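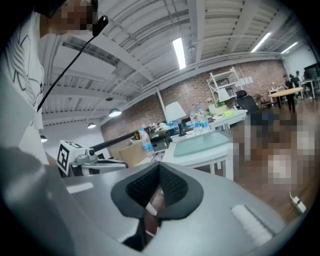 Wilma Strachan asked, in her comments on our February report, whether the hand-held gripper units are now being maintained to a written standard or still according to the habits of whoever is on shift. The written standard has been in force for the whole of the present period. This report describes what it covers, what was repaired under it, and what remains open.

Project: Plukero, hand-held gripper cell, setup and upkeep
Reporting period ending March 2022
Submitted to: Fakau, equipment grants office

1. State of the cell

The cell consists of 7 hand-held gripper units, one bench for cleaning and adjustment, and the marker mounts used to locate each unit in the room. Six units are in regular use. The remaining unit, number 4, is held back for parts and for trying out changes before they are applied to the others.

Each unit has a gray housing and a black V-shaped pad with a thick rubber rim. The pad takes most of the wear in our use, and it accounted for the larger part of the bench time in this period. The marker cubes are white, carry a black square pattern and sit on gray metal mounts. They seldom fail, but a mount that has turned by even a small amount spoils every position reading that follows, and the error is hard to find later.

2. Routine upkeep

The bench log shows 284 checks in the period, of which 254 were closed with no work needed beyond wiping down. The other 30 led to an adjustment, a part change or a note for follow-up.

The daily check is carried out before the first session and follows this order:

Wipe the housing and the pad with a dry cloth. No solvent is to be used on the pad.
Press the rubber rim along its full length and look for lifting at the notch.
Open and close the inner jaws by hand. They should move without catching on the pad.
Check the round knob on the marker mount for play. Tighten by hand only.
Look at the faces of the marker cube for scratches or dirt. Replace the printed face if any black area is broken.
Route the power cord clear of the walkway and confirm that the strip is lying flat.
Enter the unit number and initials in the log.

Under the earlier practice, tools were used on the knob. Two mounts were found with damaged threads as a result, and both have been replaced. Hand tightening has held well so far, although units 2 and 6 need attention more often than the rest.

3. Repairs

Pad replacement. Five pads were replaced. In four cases the rim had begun to separate at the notch, and in the fifth the surface was torn. The adhesive supplied by Minami requires a full night under light pressure before the unit can be returned to use. On one occasion unit 3 was returned early and the work had to be repeated.

Jaw alignment. Unit 5 closed unevenly, with one jaw reaching the center before the other. The cause was a worn bushing. A spare was taken from unit 4 and a replacement has been ordered.

Marker mounts. Apart from the two mounts noted above, one rod was found slightly bent and was exchanged. The location check was run again for the unit concerned before it went back into service.

Housing. A hairline crack was found on unit 1 near the lower edge. It has been filled and marked with a date so that any growth can be seen. The unit remains in use.

4. Changes to the setup

A separate tray is now kept for parts removed from each unit. Previously, screws from different units were mixed, and some of them differ in length. The cleaning cloths, formerly drawn from general stock, are now the lint-free type from Medix - the cost is small and is carried under consumables.

5. Open items

Spare pads. Stock is down to three. Delivery from Minami may take up to 7 weeks, and an order has been placed against the current budget line.

Bushings. We wish to replace them on all units in use, not only on unit 5. This was not in the approved plan and we request agreement to move funds from the travel line, where there is an underspend.

Log format. The paper log will be kept alongside the shared spreadsheet for one more period. Entries in the two do not yet match in every case, mostly where initials were left out.

6. Next period

The bent rod will be examined to see whether the clamp position is at fault. If so, the clamps on the remaining units will be moved during the scheduled bench days. The revised check sheet will be sent to Wilma Strachan for comment before it is issued to staff.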